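Zitwood Repair Room – Bench Inspection Checklist, Open Desktop Towers
Unit on bench: 723
Checked by: Elvia Villaseñor
Read over by: Irena Witkowska
Month: August

Work down the list in order and write a comment even when the answer is a plain yes. I love reading these later, and so will whoever gets the machine next!

SECTION 1 – BEFORE HANDS GO IN

1.1 Power cord out of the wall and off the bench. YES
Comment: Cord is coiled on the hook by the door.

1.2 Power button held down after unplugging. YES
Comment: Waited 60 seconds as well. The Sikora card says less, but I like the full minute.

1.3 Wrist strap on and clipped to bare metal. YES
Comment: The new Arkance strap is a joy. It stays put and doesn't pinch. Please order 2 more.

1.4 Sleeves, lanyards and long hair tied back. YES

SECTION 2 – BOARD AND SOCKET

2.1 Logo and connectors on the board readable, nothing hiding them. YES
Comment: Good clear view of the four-pin power connector next to the logo.

2.2 Capacitor tops flat, no bulging or crust. YES
Comment: Went over them with the flashlight and the hand lens, then went over them again. Lovely flat tops, every one.

2.3 Socket open with load plate up: no bent pins, no lint, no thumbprints. YES
Comment: Checked from both sides with the light held low. Low light is the trick – a bent pin throws a shadow you can't miss.

2.4 Processor set down somewhere safe while it's out. NO
Comment: See the photo. It needs to go in the tray, please, even if it's only out for a moment. Moved. 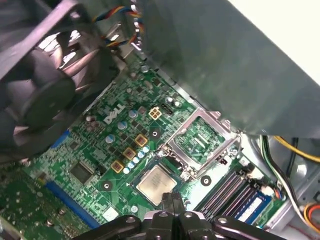

Item 2.4: Dell board, socket open, processor resting on the board below it.

2.5 Old thermal paste cleaned off before the cooler goes back. YES
Comment: Used 3 wipes. Save the last one for the cooler base, which everyone forgets (me included).

SECTION 3 – SEATING THE PROCESSOR

3.1 Corner mark on the processor matched to the socket before lowering. YES

3.2 Lowered straight down, no sliding and no pushing. YES
Comment: It should drop in under its own weight. Such a satisfying little moment when it does.
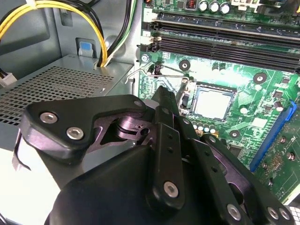 3.3 Load plate closed, then lever brought down and hooked under its tab. YES
Comment: The lever is stiff near the end of its travel and that's normal. If it's stiff at the start, stop and lift the plate again.

3.4 Memory latches closed at both ends. YES
Comment: Pressed each one with a fingertip. Looking isn't enough for these.

SECTION 4 – CABLES AND DRIVES

4.1 Power supply label readable and matches the job sheet. YES

4.2 Wires clear of fan blades and sharp edges. FOLLOW UP
Comment: The bundle by the drive cage wants a tie before the panel goes on. Ikeo ties are in the second drawer, use the short ones.

4.3 SATA cables pushed home at both ends. YES
Comment: Blue and red ones both tugged gently.

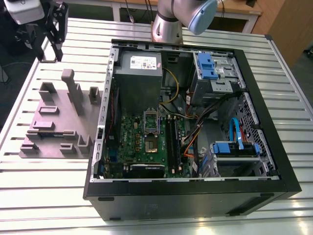

4.4 Hard drive rails clicked in on both sides. YES
Comment: I'm a big fan of these rails. No screws to lose, and you can feel the click through the case.

4.5 Rear slots and grilles free of dust. YES
Comment: Soft brush only, please. Canned air just moves it next door.

SECTION 5 – BEFORE CLOSING

5.1 Tools counted back into the roll. YES
5.2 Nothing loose in the bottom of the case. YES
Comment: Tilt it and listen. Quiet is good.
5.3 Side panel on. HOLD
Comment: Waiting on the tie in 4.2.

Reader's note (Irena): Agree with all of it. I'd like 2.4 moved up into Section 1 as "tray out and ready" for the next printing. Tie goes in tomorrow morning, then I'll sign 5.3.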